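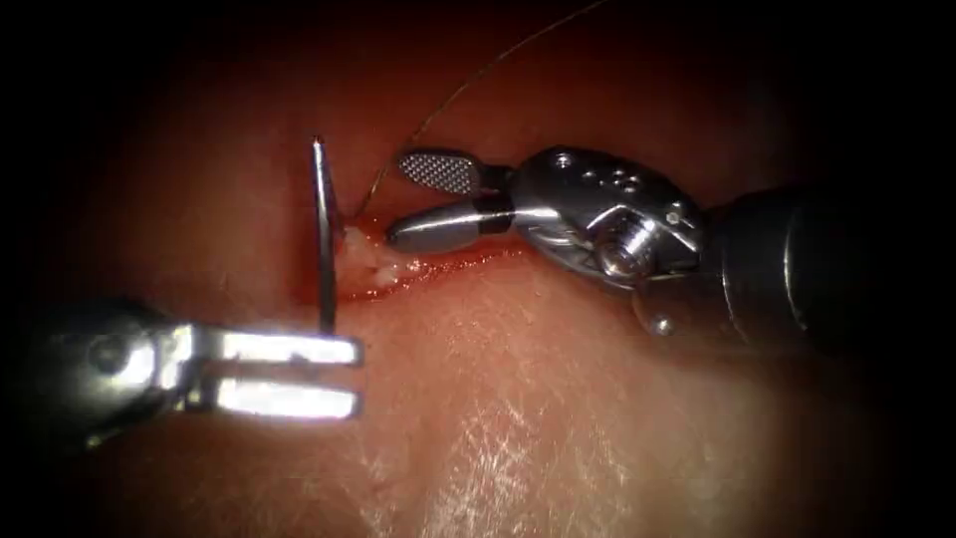

Delwyn Mudgway wrote in to ask whether it's really necessary to set up the thread before you even look at the wound, and I'd say it is, every single time. I used to skip it. I'd get excited, go straight for the first bite, and then spend the next ten minutes fishing a knot out of my own tail. So this section of the Beseck handbook starts with thread.

Section 2: Getting ready for the first stitch

What you'll want within reach before you begin: your tissue, mounted and lit; a needle driver and a grasper; a curved needle with the suture attached; the Cerndale tray (the shallow one, the deep one throws a shadow); and a damp wipe.

1. Cut your suture to 8 inches. Longer feels safer, I know, but for a short straight cut it just gives you more to trip over.

2. Lay the thread off to one side, away from the cut, and follow it with your eye from the free end to the needle. If it crosses itself anywhere, sort that out now.

3. Pick up the needle about two thirds of the way back from the point. Not at the very tip, please! You'll blunt it, and a blunt needle drags the tissue along instead of passing through.

4. Check the light. You want the middle of your work to be the brightest spot, with no hot glare right on the wound edge. I nudge the Bratu lamp a hair to the left and that usually does it.

NOTE: If the tissue has been sitting out, wipe it over lightly before you start. Dry tissue grabs the thread and you'll think you're doing something wrong.

Taking the bite

5. Come in square to the surface, a little way back from the edge. Turn your wrist and let the curve of the needle do the traveling. If you catch yourself pushing straight ahead, stop, back out along the same curve and go again.

6. Once the point shows on the far side, take hold of it there and roll it through. Then draw the thread after it slowly, watching the entry point the whole time (I mean it, the entry point, the needle can look after itself for a second).

7. Stop pulling when you have 2 inches of tail left. This is the step everyone rushes, me included.
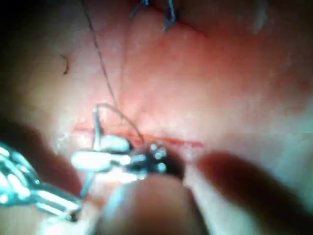
Fig. 2. Thread running down across the tissue to the instrument, with the incision behind it.

CAUTION: Never pull thread straight up off the surface. The tissue lifts into a little tent and the hole gets bigger. Keep your pull low and in line with the stitch.

Working at the end of the cut

The ends are where people get into trouble. There's less room, the edges are closer together, and it's so easy to grab more than you meant to.

8. Open your jaws before you get to the tissue and bring them in gently. Opening them once you're already down there pokes things that didn't need poking.

9. Hold the edge with the lightest grip that will keep it still. Arben Grgić likes to let go and regrip between passes, which I thought was fussy until I tried it, and now I do it too. 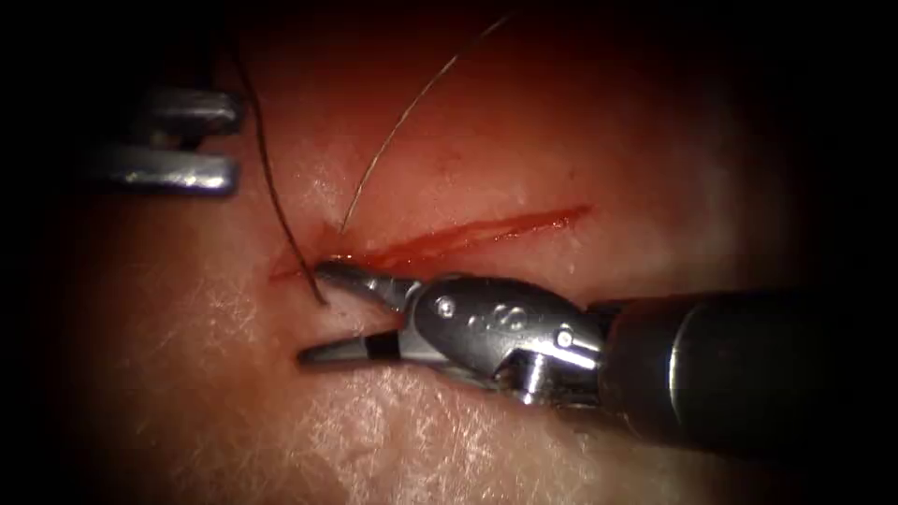
Fig. 3. Jaws open at one end of the incision.

10. Look over the whole line before the next bite. Are the edges meeting? Good, carry on. If one side is riding up over the other, take the stitch out and redo it while it's still just the one.

NOTE: Log your stitches on the Nullport sheet as you go. I'd put in roughly 100 before moving on to Section 3, spread over as many sittings as you like.

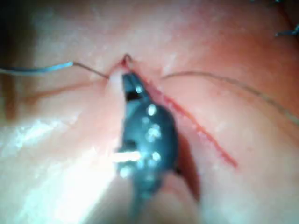 Can I use the same length of thread for a second stitch?

If the first one is tied and trimmed and you still have enough left to tie comfortably, go ahead. Once the thread looks fuzzy or kinked, start a fresh piece.

11. When you finish for the day, put the needle in the sharps box first and then clear the rest of the tray.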